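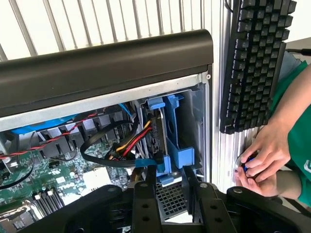 benchtop_sparrow

Swapping the hard drive in an older Dell tower: where do all these cables want to go?

Hi everyone! I'm brand new to the insides of computers and I am having the best time. The Trillusow community room was given a batch of older Dell towers, and we're checking them over, putting bigger drives in the ones that need it and passing them along to families with school-age kids. Until March I had never taken the side off a computer in my life, and now I can't walk past one without wanting to see how it's laid out.

We work with the tower lying on its side, open side up, so nothing hangs down and screws don't vanish. The drive sits in a blue plastic caddy, with blue tabs at both ends of the bracket, and I love this thing. You squeeze, it lifts, the whole drive comes up in your hand. Whoever designed that deserves a cake.

What I'm less sure about is the wiring. There's the flat power connector with its bundle of red, yellow and black wires, and then the thin data cable. On some of our towers the data cable makes a big lazy loop from the drive over to the motherboard. Is it OK to leave that loop just floating there, or should I tie it down? The side panel goes on without pressing on it, as far as I can feel, but I'd like to do this right before we send any of them home with people.

Second thing: the new drives. We bought them from Minalar and they went in fine, but one of the towers starts up and says no boot device found. I used Pevatik to copy the old drive over first, and it reported 100 percent and no errors. The old drive had 278 GB on it and the new one is bigger, so it isn't a space problem. Did I plug it into the wrong place?

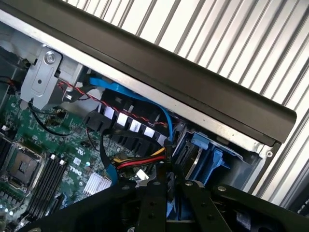
Cable routing is the part I want to learn properly, so I've been studying how the wires go over and around things before I unplug any of them. I take my time with it, with a cup of tea parked well away on the windowsill. There's a bright blue SATA cable that goes up over the ribbed black shroud and then down toward the drive area, and a red and black twisted pair that follows the metal edge of the case. Should the blue one be tucked under the lip of the chassis for its whole length, or is it meant to go over the top like that? I don't want to pinch anything when the cover goes back on, and I don't want to block any air if the shroud is there for cooling.

Also, is the order of the SATA ports important? Ours have numbers printed beside them but they're tiny and my eyes are not what they were.

Thank you in advance, and if anybody has a favorite trick for old Dells I would love to hear it!

Asked June 2018 · Viewed 633 times · Tags: desktop, hard drive, cables, Dell

oldfanbearing

Welcome! This is such a good hobby to fall into, and those towers are a lovely place to start since most of the case comes apart with very few tools.

I'll take the boot message first. Put the copied drive on the exact port the old drive was using. Port order matters more than you'd think on some of these boards: the BIOS may be set to look at the first port and ignore the others, or a port may be switched off altogether if nothing was plugged into it when the machine was set up. Press F2 at the logo, find the list of drives, and see whether the new one shows up there by name.

If it isn't listed, shut down, pull the power cord out of the wall, hold the power button in for a few seconds and then reseat both ends of the data cable. The motherboard end works loose very easily when you lift the caddy out, and it looks plugged in when it's only halfway there. Push until it's flat against the socket.

If it is listed, look at the boot sequence and move it to the top. Then look at the SATA mode and compare it with a tower that does start. If somebody cleared the settings (or the little battery on the board is dead, very common at this age!) the mode can flip, and Windows will refuse to start even though the copy is perfect.

Now for the loop. Leave it! SATA cables like gentle curves and hate sharp folds. A loose loop is fine so long as it stays clear of fan blades and doesn't get caught by the side panel. If you want it neat, one soft hook-and-loop strip will do. Please don't pull a zip tie tight around it, the connector on the board is only held by a bit of plastic and it takes all the strain.

Same for the blue one over the shroud. Going across the top is OK if the cover closes without a push. What you don't want is the cable lying across the sharp edge of the chassis with the panel sitting on it. I run my finger along the whole length before I close up and if I feel any metal edge digging in, I move it.

For the tiny numbers, take a picture with your phone and zoom in. I do it for everything now, including medicine bottles.

quietpixel61

check the battery first, the coin one on the motherboard. if the clock is wrong when you go into F2 that's your answer. new one is cheap

cable color means nothing btw. blue, black, red, all the same on SATA. what matters is which port

LagosRepairTable

Ooh, I fix these too and they are still great little workhorses for homework and email!

Agree with what's been said about the port. One more thing to look at is how the copy was made. I haven't used Pevatik myself, but with copying programs in general you can choose one partition or the whole disk, and it's very easy to pick just the C: partition. It will say 100 percent and mean it, and the new drive still won't start because the small boot partition stayed behind on the old one. Open Disk Management on another machine with both drives connected and compare them. If the old one has a little partition at the front and the new one hasn't, copy it again and choose the whole disk.

You'll have leftover empty space at the end of the bigger drive. Right-click the main partition and choose Extend Volume. If that choice is grayed out there's probably a recovery partition in the way, so come back and post again, it's fixable.

My favorite trick: masking tape flags. Before unplugging anything I fold a bit of tape around each cable end and write the port number on it. Then I put a second piece on the drive with the name of the machine it came out of. We had five drives on the table one evening, all the same model, and I will never skip the tape again.

And do vacuum the dust off the vent panels while you're in there, from the outside, with a brush on the end of the hose. Hold fan blades still with a finger while you do it so they don't spin up.

benchtop_sparrow

It was the partition!! The old drive had a small one at the front and I'd only copied the big one. I've started the whole-disk copy and it's at 61 percent while I type this. The clock was right, so the battery is fine for now, but I'm going to check all the other towers tomorrow.

I've left the loops loose and bought a roll of masking tape. Will report back about Extend Volume.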